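Home | Agendas | Minutes | Contact | Search

CLELLPORT SHARED KITCHEN
Equipment Review Meeting: Minutes

Posted in December by the Minutes Secretary

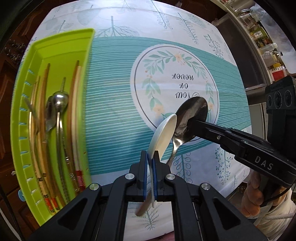
Item 2: spoons, hand-held grippers and the utensil tray.

Meeting opened Wednesday at 4, in the dining room. Minutes of the previous meeting were approved after the word "toaster" was corrected to "roaster" in two places.

1. Purpose

To decide whether to take up the Uditon offer, under which Clellport would rent a table-clearing arm from Plumomlow for the winter. The arm learns its job from people doing the same job with hand-held grippers. Plumomlow supplies the grippers and the training. We supply the cutlery and the people, and also, according to page 9 of the proposal, "reasonable enthusiasm."

2. Cutlery sorting

The supplier wants recordings of spoons and chopsticks being handled over the long green tray. It was asked whether a spoon really needs two grippers in the neighborhood. The supplier's representative said that crowded work is the useful kind, as real tables are crowded. The meeting looked at its own table and conceded the point.

The white spoon was felt to be an easy pick. Opinion on the metal ones was less generous. A shiny spoon bowl reflects whatever is near it, and the representative agreed that shiny things are "an area of active interest," which the meeting took to mean a problem.

It was asked whether the tablecloth, with its leaves, stripes and wreath reading "Now or never," should be swapped for a plain one. The supplier would like the pattern kept. One member said the motto put unfair pressure on the supplier. Another said it put unfair pressure on us. Cloth stays.

3. Cost and terms

The rental runs 3 months, with 11 days' notice to cancel. Fuchs, who service our dishwasher, have offered to look after the arm as well. Their quote was praised for its brevity. It contains no price. The secretary is to ask for one.

The proposal also lists an "optional serenity package." The representative believed this was a phone number. Declined.

4. Concerns raised

(a) Noise. The arm is said to be quieter than the dishwasher. So is most road work.

(b) Chopsticks. Members want pairs kept together. The current offer promises that chopsticks will be put away but makes no statement about who they end up with. Plumomlow to reply in writing.

(c) Whether staff time spent on training counts as kitchen duty. Yes. Whether it counts double. No. Whether it could be looked at again next meeting. Also no, but it will be.

5. Decision

Agreed to continue with training sessions and put off the rental until the chopstick question is answered and Fuchs discover numbers. Four in favor, one against, one getting coffee.

6. Any other business

The good ladle is still missing. Members are reminded that the equipment inventory is a record and should not be used for messages.

Meeting closed when the room was needed for dinner.

Comments (3)

dishpit_regular: Will it do forks? Forks aren't mentioned anywhere in item 2.

Upstairs Tenant: I voted against and would like the minutes to say it was on principle. The principle was the 11 days.

ladle watch: Second drawer down, behind the foil. You're welcome.

Previous minutes | Next minutes | Back to top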